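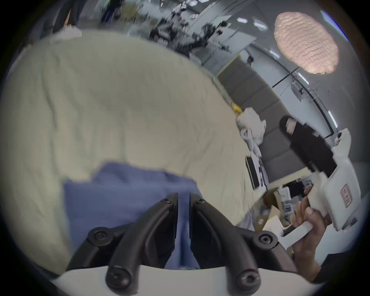
Folding and tidying with the Trenine hand-held grippers

Last updated: December

The Trenine pair is hired out by Gelleck at £116 a week, one gripper for each hand, with a hard case and a charger. You do ordinary jobs with them and the recordings go towards training a robot arm to do the same. We had a set for three weeks and used it mostly on bedding and clothes. These are the tips we would pass on to anyone taking a set for the first time.

Before you start

Charge both grippers overnight. A full charge gave us 57 minutes of steady recording, and the left one always went first. Start them together and stop them together, or the two halves of the recording will need lining up afterwards.

Wipe the lenses with a dry glasses cloth. Kitchen roll leaves fluff.

Work on a bed if you can. A table is a better height for your back, but cloth slides on it and you end up chasing a sleeve towards the edge. A mattress with a fitted sheet pulled tight holds the garment still while you get the jaws under it. Pick a sheet that is a different colour from the clothes.

Folding a T-shirt

Drop the shirt from about chest height and leave it as it lands. It is tempting to smooth it out first by hand, but then the recording starts with the hard part already done.

Find a corner of the hem or the end of a sleeve and close one jaw on it. Lift until the shirt hangs, take a second corner with the other gripper, and lower it flat. Flatten creases by drawing the closed jaws outwards across the cloth. Fold the sides in, then the bottom up to the collar.

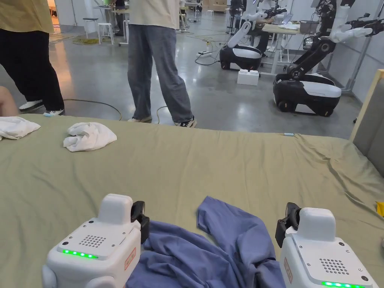
Both grippers over a T-shirt on the olive sheet.

Thick cotton is easiest. Thin sports tops slip out of the jaws unless you take a good pinch, and we gave up on anything silky. If you miss a grip, open the jaw fully and try again from above. Do not nudge the cloth with the side of the housing. We did that a lot in the first week and Gelleck rejected most of those folds.

Jaws and pads

The pads on the fingers pick up lint. Lift it off with masking tape at the end of every session. Hélder Neves at Gelleck told us the pads are good for around 3000 grips, and ours did start to slip towards the end of the third week. Replacements come in the case, with a spare set of screws. Tighten the screws by hand only, as the thread is easily stripped.

Check the fingers meet squarely when closed. If one sits higher than the other, a hem will twist as you lift it.

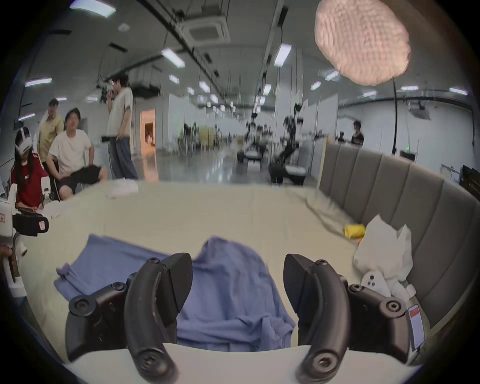

Keep sessions short as well. The grippers are not heavy to pick up but they are by the end of an hour, and tired wrists make for jerky movements. We settled on twenty minutes on and ten off, swapping over with someone else. A person of a different height reaches the bed differently, and Gelleck asks for that variety anyway.

Large items

Blankets need more room than you think. Stand at the long side of the bed, take one corner, walk it across, and come back for the next. Keep both elbows in. If the cloth covers a lens for more than a moment the software may drop the recording, so lift higher than feels natural.

Small things left lying on the bed can stay there. Move them between recordings now and then so the background is not always the same.

Is it worth hiring?

For one household, no. The weekly charge only makes sense if several people share the work. The build is solid, the upload page is clumsy, and support answered within the day each time we wrote (quote the job number on your case, ours was 3437).
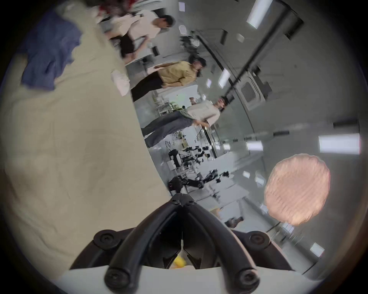
Jade Ouellet writes that she had the same set for a fortnight and found towels a better place to begin than T-shirts: "There are four corners and no sleeves to lose. I did towels until I stopped dropping them, then went on to pillowcases." She also keeps the charger plugged in beside the bed and tops up during each break, and says she got through a whole afternoon that way.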